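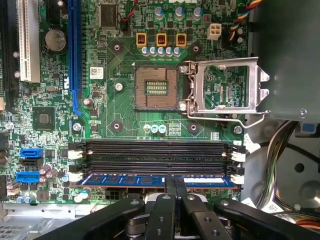
Can an old desktop computer be made fit for use again?

Most can, provided the main board is sound and the case has not been damaged. Memory, drives and processors can all be taken out, tested and replaced one at a time, and a machine that has sat in a cupboard for years will often need little more than a clean, a new battery and a different drive.

Akmont Reuse has published the following summary for residents, schools and members of the press ahead of the second year of its desktop repair service. The full announcement follows the summary.

Summary of the service

The Dillovlow Programme accepts desktop computers from households, offices and schools in Onton and the surrounding district. Each machine is opened, cleaned and checked at the Beaudoin Street workshop. Parts that pass are kept with the machine or put into stock. Parts that fail are sent for recycling. Finished computers are offered to residents who do not have one at home, with a keyboard, mouse and screen where these are available.

Laptops, tablets and printers are not accepted at present. Computers may be handed in without their drives if the owner prefers to keep them. Any drive that is handed in is wiped before it is used again, and a drive which cannot be wiped is destroyed.

Work on each computer follows the same written order. The power is disconnected and the side panel removed. Dust is cleared from the case and the fans. The memory is taken out, the contacts are inspected and each module is tested before it goes back. The processor is lifted only when the cooler has to come off, and the socket is checked under a lamp for bent pins before anything is placed in it.
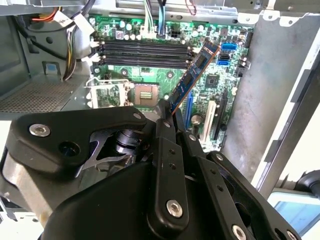 Memory accounts for a large share of the faults found at this stage. A module that has worked slightly out of its slot can stop a computer from starting at all, and many owners take this to mean that the whole machine has failed. Staff reseat the modules first and try the machine again before any part is ordered. Where a slot is at fault, the board is marked and the module is moved to another slot of the same type.

The small round battery on the board is replaced in every computer that passes through the workshop, whatever its age. Old cables are kept if the plugs are sound. Screws are sorted by thread and returned to the case they came from wherever possible, as mixed screws were the most common complaint in the first months of the service.

The revised bench guide, issued in March, sets out these steps in plain language. Printed copies are held at the workshop reception and may be consulted during opening hours. Schools wishing to use the guide in lessons should apply to the press and information office at the address given at the foot of this page.

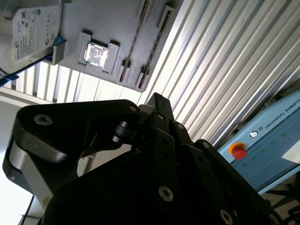 ONTON, May 5, 2021 – Akmont Reuse today announced that its Dillovlow Programme will be extended for a second year, with a larger workshop at Beaudoin Street and a new stock room for tested parts.

In its first year the programme received 2,536 desktop computers. Of these, 1,490 were repaired and passed on to residents. The remainder were taken apart, with working memory, drives, processors and power supplies kept for use in other machines.

"The demand was greater than we had planned for," said Josée Bélanger, Director of Akmont Reuse. "Families were asking for a computer that would run a browser and a word processor, and a good number of offices had such machines standing idle. Our task has been to check them properly and to move them on without delay. The extension allows us to continue that work on a firmer footing."

The enlarged workshop will have 4 additional benches, each with its own lighting, earthed mat and test power supply. The stock room will hold tested parts by type and by the kind of board they fit. Until now, parts have been kept in trays at the side of the main room, and finding a match for an older board has at times taken longer than fitting it.

Maksym Holovko, Workshop Manager, said that processors and boards would in future be stored as matched pairs where this could be done.

"A processor may be in perfect order and still be of no use to us if we have no board with the right socket," Mr Holovko said. "The pins are easily bent in storage as well, so covers are now fitted to every empty socket that goes on the shelf. We lost several good boards last autumn for want of a small piece of plastic."

The programme has set aside 500 computers for pupils in the coming school year. Schools will put forward the names of pupils who need one, and machines will be delivered to the school for collection. Laurier Li, Head of Schools Liaison, will write to head teachers with the form and the closing date.

"We would ask schools to reply even where they have only one or two pupils in mind," said Laurier Li. "Small requests are dealt with in the same way as large ones."

Residents wishing to donate a computer should bring it to the Beaudoin Street entrance with its power lead. An appointment is required for more than three machines. Owners are advised to copy any photographs or documents they wish to keep beforehand, as files cannot be recovered once a computer has been accepted. Original discs and manuals are welcome.

Firms replacing a whole office of computers may request collection. There is no charge within Onton. Outside the town a charge applies, and a quotation will be given in advance.

About Akmont Reuse

Akmont Reuse repairs and rehomes household and office equipment in Onton. It runs the Dillovlow Programme for desktop computers and a separate service for office furniture.

Contacts

Press enquiries: Darcy Doucette, Press and Information Office, Akmont Reuse, Beaudoin Street, Onton

Business collections: Tanner Kennedy, Collections Office, same address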